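Textbooks > Applied Automation > Free chapters

Chapter 7. Reading a Demonstration

25 July 2026, by Kerttu Kiiskinen and Kalevi Turunen

14 shares | 3 comments
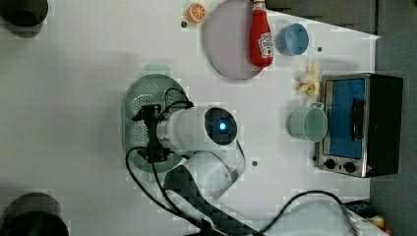

7.1 Purpose of the chapter

Most engineers first meet a robot arm at a demonstration. They stand behind a line on the floor for a few minutes, hear a short talk, and go home with an opinion. The opinion may later influence a purchase. This chapter deals with how to watch a demonstration so that the opinion rests on something that can be written down and checked.

The running case is the open day held in May at the Narano workshop in Skurnirholm. The workshop showed a single arm working over a table of kitchen objects. Tiina Valtonen ran the arm and Juwita Latuheru gave the talk. The authors attended as ordinary visitors and had access to the run log afterwards. The case is small, and the arithmetic in it can be done by hand.

By the end of the chapter the reader should be able to separate the task shown from the task claimed, state the conditions under which a result was obtained, calculate a success rate from a log and say what it leaves out, and prepare a list of questions before a visit.

7.2 The task and the table

A tabletop task is described by three things: the arm and its gripper, the objects, and the rule that decides when an attempt has ended. Visitors tend to remember the first and forget the third.

The objects at Skurnirholm were of the kind found in any kitchen or toy kitchen. A perforated colander, a ketchup bottle on a large round plate, a light blue cup, a mint green mug, an orange slice, a peeled banana toy and a small toaster oven shared one white tabletop. They differ a good deal in the demands they make. A mug offers a handle and a rim. A colander offers a thin edge and a rounded handle, and its surface is full of small holes, which can confuse some depth sensors. A slice of orange lies low on the table and leaves a gripper little height to work with. The toaster oven has a glass door, and glass is a known difficulty for optical sensing.

The rule for ending an attempt was given in the talk. An attempt counted as a success if the named object was lifted clear of its support and held for the required time. It counted as a failure if the object was dropped, if the wrong object was lifted, or if the operator pressed stop. Placing the object was a separate task with its own log and is not considered in this chapter.

Note what the rule does not cover. An attempt in which the arm lifts the mug and knocks the cup over on the way is a success under this rule. Whether that is acceptable depends on the use. In a packing cell it may be. In a kitchen it would not be.

7.3 What can be seen from the line

A visitor at floor level sees the arm from the side, and the arm hides part of its own work. A view from directly above has the opposite fault. The spacing of the objects is plain, but heights are hard to judge, and the wrist and gripper cover whatever is beneath them. With the gripper over the colander, much of the middle of the colander is hidden, and a viewer cannot tell from that view alone how far the fingers are from the surface.

For this reason a demonstration should be watched from at least two positions if the organisers allow it. Where only one position is possible, the visitor should write down which one it was. A note such as "grasp looked clean" has little value if the grasp was hidden.

Cables deserve a separate line in the notes. On the Narano arm the black gripper cables loop out from the gripper and run down along the arm. External cables are common on development machines and are easy to inspect. They also limit wrist rotation and may catch on tall objects. A visitor should ask whether the planned motion takes the cables into account or whether the operator simply avoids the poses in which they cause trouble.

Indicator lights are often misread. A light on an arm may show power, mode, fault or readiness, and the colours are not the same from one maker to the next. The meaning should be asked for and noted.

7.4 The log

Before the open day, the workshop had completed a series of 200 lifting attempts over the same set of objects. Of these, 197 were recorded as successes. The success rate is therefore

197 / 200 = 0.985, or 98.5 per cent.

The figure was given in the talk and is correct. The log shows how it was made up. The attempts were not spread evenly over the objects. The mug accounted for 70 of them and the cup for 60. The remaining 70 were divided among all the other objects. All three failures fell within this last group. The rate for the mug and cup together is

130 / 130 = 1.000, or 100 per cent,

and the rate for the rest is

67 / 70 = 0.957, or 95.7 per cent.

Neither rate is poor. The point is that a single rate describes a mixture, and the mixture was chosen by the people who ran the series. Had the mug and cup been left out, the headline figure would have been lower with no change to the machine. Sointu Kinnunen, who keeps the log, had marked the split in the margin, and it was given at once when a visitor asked for it.

A rate of 100 per cent over 130 attempts also does not mean that failure is impossible. A common rule of thumb takes three divided by the number of attempts as an upper limit on the failure rate when no failures have been seen, at 95 per cent confidence. For 130 attempts this gives 3 / 130, or 2.3 per cent. The rule assumes that the attempts are independent and made under constant conditions. Attempts on one table under one set of lamps meet the second condition better than they represent a customer's site.

7.5 Conditions

The following should be recorded for any demonstration, whether or not they are mentioned in the talk.

Lighting: type, direction, and whether daylight reaches the table.

Surface: colour and finish. A plain white table makes dark and coloured objects easier to separate from the background, and pale ones harder.

Object set: whether the objects are the same as those used in development.

Layout: who sets the objects out, and whether their positions are marked.

Control: whether the arm is acting on its own, following a stored path, or being driven by a person.

Intervention: how often the operator stops or resets the arm, and whether resets are logged.

The item most often missing from visitors' notes is control. An arm driven by a skilled person can look very much like an arm acting on its own. Latuheru stated the mode aloud before each part of the Skurnirholm session. Where this is not done, the visitor should ask before the first movement.

7.6 Terms used in this chapter

Attempt: one start of the task, ending in success or failure under the stated rule.

Reset: any action by a person that returns the table or the arm to a starting state.

Headline rate: the success rate given in a talk or brochure, without a breakdown.

Kerkel sheet: the one-page visit record used in the exercises, named after the training firm that first issued it. A blank copy is given in Appendix B.

Section 7.7 works through a completed Kerkel sheet for the Skurnirholm session. Section 7.8 applies the same sheet to a second visit, to the Cordero bottling line, where the cycle time is fixed by the conveyor and the operator cannot choose the order of the objects.

Filed under: Robotics, Testing and Measurement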